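What I Learned Moving 347 Miles With a Cat Who Hates Me

We left Garkberg in June, at five in the morning, on the theory that a sleepy cat is a quiet cat. She began yelling before we reached the end of the street and kept it up through two states. I have heard smoke alarms with more range and less stamina.

The new job is in Mudinby, a town whose website calls it "conveniently located" and declines to say near what. The rent is $868 a month. When I told people in Garkberg that number they put a hand on my arm, as if I'd mentioned a death in the family. It did make up for a certain amount of yelling.

Packing took me two weeks, most of it spent on things I own and can't explain. I found three phone chargers for phones I never had. The kitchen took an hour. The bedroom drawers took four days, and I was no kinder or wiser by the end of them. 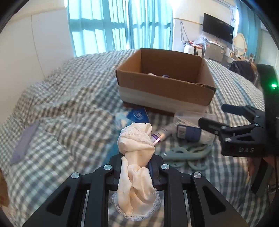
The part with the movers

I hired an outfit called Pliltlow Moving because they were cheap and picked up the phone. They were very nice. They also arrived around 8 hours after the time printed on the contract, which the man on the phone described as "still the same day." He had me there.

By then I had carried half of it down myself out of spite. My advice to anyone planning a move is to skip the spite and save your knees. Also, label the boxes on the side and not the top, since you are going to stack them, and the tops will be facing the bottoms of other boxes. I knew this. I have moved six times. I labeled the tops. 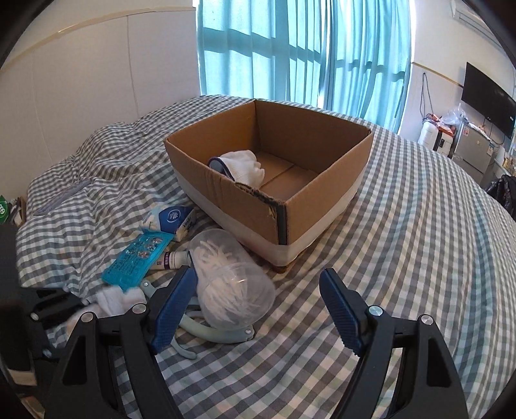

One cardboard box, slightly torn at the corner, on the gingham.

The cat spent her first night in Mudinby behind the water heater. I put down food, then better food, then a piece of my own sandwich. Around midnight she came out, ate the sandwich, looked at me as you'd look at a hotel clerk who has lost your booking, and went back in.

I, meanwhile, ate the other half standing up, because the chairs were under the table and the table was under everything else. The only place open late is Rinaldi, a pizza counter that also repairs shoes. I've been three times now. I recommend the plain slice and have no opinion yet on the heels.
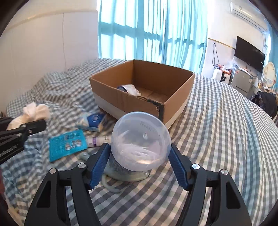

The neighbors have been friendly in a watchful sort of way. One brought over a zucchini the size of a canoe paddle and told me the last tenant "didn't work out," then went home without another word. I've thought about it a good deal. The zucchini is still on the counter, and every day I walk past it and promise us both some bread.

As for the cat, she has moved from the water heater to the bathtub, which I'm calling progress. I shower at the gym.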